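Do People Eat Better When They Eat Together? My Food Diary Project
Haf Gronow, second year, tutor group Saha 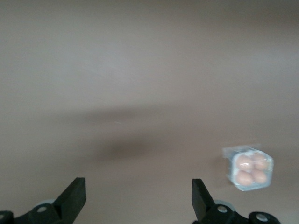 Why I picked this

My nan has always said you eat properly when there's someone sat opposite you, and I wanted to know if she had a point. When I moved into halls last year I ate most of my dinners off my knees with a series on, and I'm fairly sure I lived on toast for the whole of the first term. Then I moved in with Izzati and Shuzhen and we started cooking together (mostly Shuzhen cooking and me grating things) and suddenly there were vegetables. So when Dr Siddiqui said we could choose any question about everyday life as long as we collected our own data, that was me sorted!

What I read first

There's loads written on family meals and children, and much less on students. Most of what I found said that people eat more in company, especially with friends, and that the meal lasts longer. Eating more isn't the same as eating better though, and I had to keep reminding myself of that, as a couple of the articles slide from one to the other without really saying so. I also read a few pieces on loneliness at university, which were pretty grim but useful for writing my questions.

What I did

I asked 6 students to keep a food diary for 3 weeks in July. They were all staying on over the summer, either for jobs or for resits. For every evening meal they wrote down what they ate, who with, how long it took and where they sat. I gave everyone a little paper booklet as well as an online form. Four of them ignored the booklet completely and one of them ignored the form, so I ended up typing hers in myself.

I scored each meal using a points system I made up with help from Mizanur Seneviratne on the nutrition course. You got points for vegetables, for something cooked from scratch, and for having more than one food group on the plate. It's quite a blunt tool. A bowl of lentil soup did worse than a shop pizza with a side salad in one case, and I argued with Mizanur about that for most of a Wednesday and lost.

What I found

Shared meals scored higher for five of the six people. The gap was biggest for the two who lived in the largest houses, and I think that's to do with someone always having an onion. Shared meals also took longer, mostly down to talking and waiting for the rice.

The sixth person was the other way round. She ate beautifully alone, proper stews and everything, and then had chips whenever she was out with friends. When I interviewed her she said cooking was the only quiet bit of her day and she didn't want company for it. I nearly treated her as an odd one out, but I think she's the most interesting person in the whole project and I wish I'd had more like her.

Where people sat came up much more than I expected. Hardly any solo meals happened at a table. Beds, sofas and desks were the favourites, and one person ate standing by the sink nearly every night in the second week. Two people told me they'd started sitting at the table just from having to write it down, so my diary was changing the thing it was meant to be recording. Menaka Siddiqui did warn me about that in my proposal feedback and I didn't take it seriously enough.

What I'd change

More people, obviously, and in term time. July is a strange month, with half the house away and everyone eating salad. I'd ask about money too. Shuzhen pointed out that sharing a meal is cheaper per person, so some of what I've put down to company might just be people being able to afford peppers. I'd also get rid of the booklet.

Thanks to Izzati Chin for checking my spreadsheet, and to everyone who wrote "beans" so many times.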